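Cestdale Tenants' Circle – minutes, February 2018

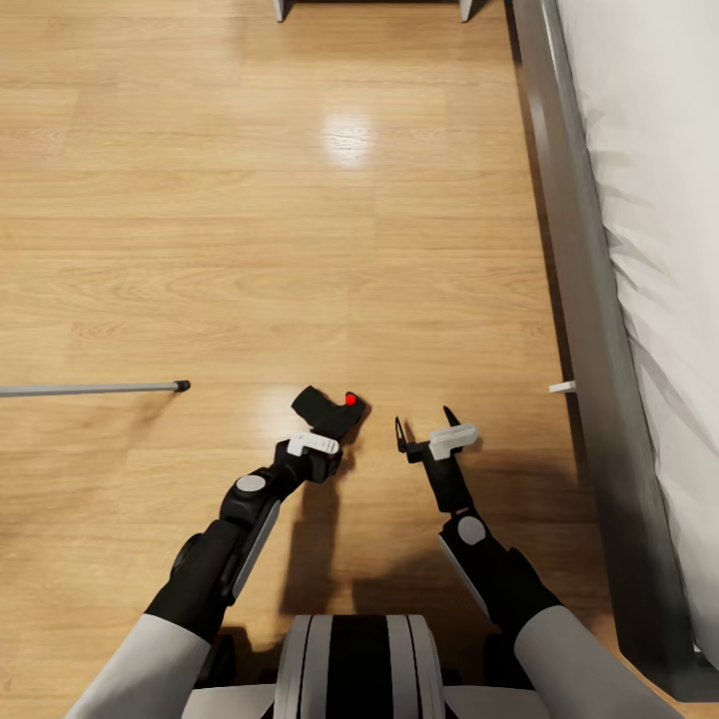
Wood floor and bed, light boards.

I took notes again, so forgive the gaps! We started with the floors, and I think we all like the pale planks better than carpet (I know I do). Traron wants $210 a room and Nair wants $217, but Nair moves the furniture for you – sold, as far as I'm concerned. We voted for Nair.

The hall fund has over $50 left. Parking on Ornon Street got loud, so we pushed it to March. Please bring your $40 dues next time, and somebody bring decent coffee.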